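# Cillberg Regalia Collection: Progress Report, Second Stage

**Prepared for:** Probert Fund, small collections stream
**Reporting period:** March to July

## Status

Work on the ceremonial dress collection is on schedule for cleaning and rehousing and behind schedule for the lining repairs. Spending is within the approved budget. One change to the scope is requested under Variations.

The grant covers 86 items of academic and civic dress: gowns, hoods, mantles, caps and a small group of mayoral robes with fur or imitation fur trim. At the close of the period, 79 had been surface cleaned, labelled and moved to their new boxes or padded hangers. The rest are the heaviest mantles, which need two people to lift and a table longer than the one in the Cillberg workroom. A longer table has been ordered.

## Cleaning

All items were vacuumed at low suction through a nylon screen. Wool gowns were done first, then silk hoods, then anything with trim. No wet cleaning was carried out on dyed silk. Colour tests on the scarlet facings showed bleeding on contact with deionized water, and those facings have been left as they are.

Collars were the dirtiest area on almost every gown. Greasy soiling had stiffened the fabric along the fold, and on several pieces the black dye had turned brown at the neck. We reduced the soiling where the cloth was sound. The colour change is permanent and has been noted in each record.

## Fur and imitation fur

The trim turned out to be more mixed than the old register suggests. Entries marked "ermine" were checked under magnification for hair structure and backing. Most are rabbit with dark tails sewn in. Six are acrylic pile on a knitted backing, probably replacements for older trim. The register has been corrected, with the earlier wording kept in the notes field.

Skins on the rabbit pieces are dry and split easily at the seams. We have supported the worst edges with nylon net and stopped there. Stitching through the skin would start new tears. These mantles should no longer be worn, and the borrowing form has been changed to say so.
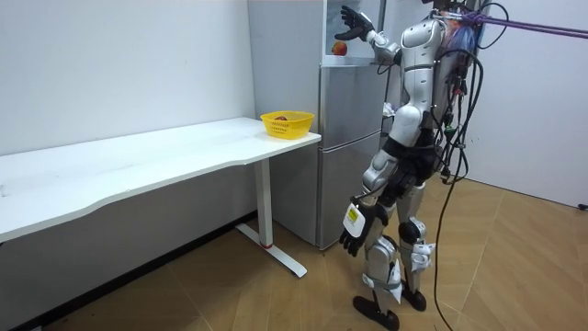
*Humanoid robot at a refrigerator, with an apple in the open top compartment.*

Pest checks continued through the period. Traps were read monthly and webbing clothes moth was found in the east store in May. The affected gowns were bagged, frozen, brought back to room temperature in their bags and inspected again before release. Traps in the west store stayed clear. We now hold all incoming loans in the quarantine cupboard until they have been through the same treatment.

## Lining repairs

This is the part of the project that is behind. The silk we planned to use was discontinued by the supplier, and the first substitute had too much sheen next to the old linings. A second sample, a matte habotai from Clanari, was accepted in June and dyed to match in small lots. Repairs resumed in July.

Of the linings finished so far, the work has gone as set out in the treatment plan: new silk laid over the damaged area, original fabric left in place beneath, laid-thread couching in fine polyester. Times per gown have been longer than estimated where the sleeve has a pointed end, as the old seam allowance there is very narrow.

## Records

Every rehoused item now has front and back photographs, a condition note and a shelf location in the Godus database. Measurements are being entered in centimetres only. Some older cards give chest sizes in inches and will be converted once the textile records are complete.

## Variations

We ask to move up to 2 per cent of the grant from the materials line to the labour line. The saving comes from reusing sound hangers, which were re-padded with polyester wadding and washed cotton. The extra hours would go to the sleeve linings. No change to the total is sought.

## Next period

- Take delivery of the long table and clean the remaining mantles.
- Finish lining repairs on the doctoral gowns, then start on the civic robes.
- Replace the door seal in the east store and continue monthly trap readings there.
- Send the revised borrowing form to the colleges that use the collection for graduation.

Receipts and the updated budget sheet are attached separately.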